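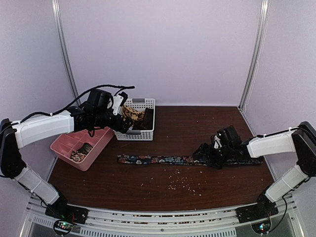
Ellurley Allotment and Garden Society
Minutes of the summer general meeting, Jul 24, 2022

Held in the back room of the village hall, the front room having been promised to a christening. The meeting opened ten minutes late so that those looking for the front room could find the back one.

Apologies were received from four plot holders. A fifth sent apologies for the January meeting, which were accepted with thanks.

1. Minutes of the last meeting

The January minutes were read and agreed with one correction. Under "Hedges", the word "illegal" should read "unusual". The member concerned asked for it to be recorded that he is still cross. It is so recorded.

2. Matters arising

The padlock on the lower gate has been changed. The new code was read out, and then read out again with the window shut. Members are asked not to write it on the gate.

The lost wheelbarrow has come back. It was found upside down behind the compost bays with a hen sitting under it. The hen has been returned to the farm. The wheel has not been found and the matter stays open.

3. Water

This took up most of the evening, as it did last summer and the summer before.

The meter reading shows that we have used 432 units since January. The chair described this as "a figure" and would not be drawn further. Several members felt that the trouble lay with the lower plots, where the tap drips. Several members from the lower plots felt that the trouble lay with the upper plots, where people leave hoses running and go home for their tea. A member from the middle plots began to say something fair to both sides and was not allowed to finish.

Two quotes have come in for mending the pipe and fitting a new trough. Brikari want £1000, to include digging the trench and filling it in again. Skonix want £599, and their letter is silent on the subject of trenches. The secretary was asked to write to Skonix and find out who they think is going to dig. There was a general looking at shoes.

It was proposed that hoses be banned until the end of August. It was then proposed that they be banned except for beans. A vote was taken on the second proposal, during which it became clear that half the room thought it was voting on the first. The vote was taken again. Hoses are allowed for beans, before nine in the morning, held in the hand. Runner beans and French beans both count. Sweet peas do not, however they are described.

Action: secretary to write to Skonix. All members to use a can.

4. The shed

The roof felt has lifted at one corner and the rain comes in over the seed drawers. One drawer of parsnip seed has sprouted, a better result than most of us had in the ground this year. A member has some spare felt and a ladder. He was thanked for the felt. The question of who goes up the ladder was put off to the next meeting.

The Bucur mower will start if it is pulled hard by someone who is not in a hurry. It will not start for the chair. A proposal to buy a new mower was met with warmth until the price of mowers was mentioned.

The rule about putting tools back clean was read out once more. The secretary would like members to know that she has now read it out at every meeting since she took the job, and that the long-handled fork went back on Tuesday's nail, so to speak, with a good part of plot nine still on it.

Action: all members to wash the fork.

5. The summer show

The show will be held in the main hall as usual, with tables set out the evening before. Entry is 50p a class. Children go in free and may enter the vegetable animal class only, after last year's business with the shop-bought leeks.

There was a long talk about onions. The schedule asks for "five onions, dressed". A new member asked what an onion should be dressed in and was given the answer by six people at once. Raffia will be allowed this year. Green string will not.

The Victoria sponge class will again be judged by someone from outside the village. The last judge has asked not to be invited back, and it was agreed to respect this. The jam class is to be split into red jam and other jam. A request for a third class for jam that has not set was turned down, although there was plainly demand.

Offers of raffle prizes are welcome. The bath salts from the previous three raffles have now been retired.

Action: chair to find a judge who lives at least two valleys away.

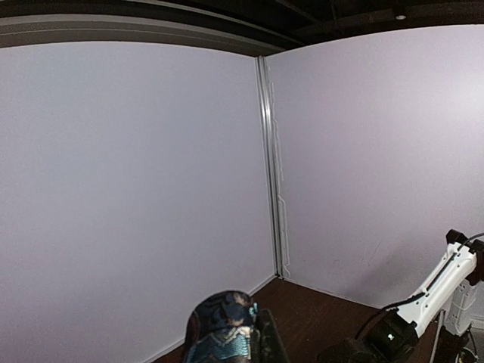 6. Bonfires

Bonfires are allowed from October, after dusk, and with some thought given to the direction of the wind. The lady whose washing was mentioned in two separate letters has been offered a marrow.

7. Any other business

A member asked whether bees were livestock. The rules do not say. He was asked whether he already had the bees, and he said he would rather not answer until he knew whether they were livestock.

Slugs were raised. Nothing could be done.

Plot fourteen will be free from the end of September. It has a good apple tree, a bad shed and a great deal of mint. Names to the secretary, please.

8. Next meeting

To be held in January, in whichever room is free. Members are asked to bring their own mugs, and to take home the ones they brought this time.

The meeting closed at twenty past nine. Rain was reported in the car park.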